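Tralau Planning Layer Moves to Shared Use Across the Manipulation Program

The Manipulation Software Group has completed the transfer of its grasp planning layer, Tralau, from the project repository to the shared stack maintained by the Institute. From December, all groups working with two-handed platforms will receive Tralau as part of the standard build. Separate branches kept by individual projects will be supported until the next release and will then be closed to new changes.

Tralau was written to replace a set of scripts that had grown up over several projects. Those scripts handled perception, grasp selection and arm motion in a single loop. A change to one part often required changes to the others, and a fault in the camera calibration could appear to the operator as a fault in the hand controller. The new layer separates these tasks. Perception publishes a list of candidate objects with a confidence value for each. The planner reads that list, ranks the available grasps and passes the chosen one to Etska, the motion service already in use on all arms. Etska remains responsible for joint limits, speed limits and contact stops, and its interface has not changed.

The ranking step has received most of the group's attention over the past year. Earlier versions scored each object alone, using its estimated shape and its distance from the palm. This was adequate for objects placed well apart and much less so for goods placed close together, where the best grasp on one item may bring a finger into the space of its neighbor. The current version scores a grasp against the full cluster. It estimates the volume the fingers will occupy as they close, compares that volume with the surrounding objects, and lowers the score where the two overlap. The planner may then prefer a less centered grasp on the same object or move to another object altogether.
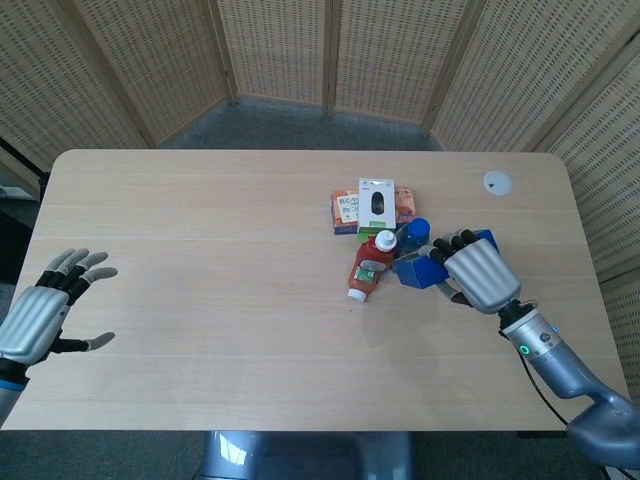

Cluster scoring places heavy demands on the perception module, and the group has revised the way partial views are handled. When a hand is over an object, the head camera loses much of the outline it relied on a moment earlier. A blue box with the right hand closed over it from above presents only one end and a small corner to the camera, and a segmentation model working from a single image may report these as two separate items. The same view contains a transparent bottle whose lower part is hidden by the box, and a white product box overlapping an orange package so that the orange shows on both sides. Each of these arrangements can produce a false split or a false merge. Tralau now keeps a short history of the object list and treats a newly divided object as a single item until the hand has withdrawn and a clear view is available. Operators can adjust the length of this history in the configuration file, where the default is 2 seconds.

Transparent packaging remains a known limitation. Depth readings through clear plastic are unreliable, and the planner will often place the surface of a bottle behind its true position. As an interim measure, the perception module looks for an opaque cap and uses it as an anchor for the estimated body. The method gives acceptable results for upright bottles. It is not recommended for bottles lying on their sides, and users should continue to set a wider clearance margin for such items.

Validation was carried out with Otik, the Institute's test harness, which replays recorded sessions and compares the planner's choices with those approved by a reviewer. The release was checked against 600 recorded tabletop arrangements, of which 200 were held back from all development work. The held-back set will stay closed to developers so that later releases can be measured on the same terms. Groups that wish to contribute recordings of their own should use the Otik submission form and include the calibration file that was active at the time of recording. Submissions without a calibration file cannot be replayed and will be returned.

Support for coordinated use of both hands is included in this release on a trial basis. The planner can assign one arm to a grasp and hold the other in a waiting pose outside the planned path. Handover between hands and joint lifting of a single object are not yet available through the shared interface. The group is working with the Sandhu project on a common description of two-handed tasks, and a draft will be circulated to registered users for comment before any part of it is adopted.

Groups moving from a project branch should note the following changes. The object list now carries a persistent identifier for each item, and code that refers to objects by their order in the list must be revised. Rejected grasps are written to the log with the reason for rejection. The former command for clearing the workspace map has been withdrawn, and the map is reset when a new session is opened. Configuration files from earlier versions will load, but settings that are no longer in use will be ignored with a warning.

The group will hold 4 introductory sessions for users of the shared stack. Each session will cover installation, the structure of the object list, the use of Otik for local testing and the reading of planner logs. Places are limited by the number of workstations available, and priority will be given to groups whose project branches are due to close. Registration is through the internal training page. The migration guide and the full list of changes are available from the same location.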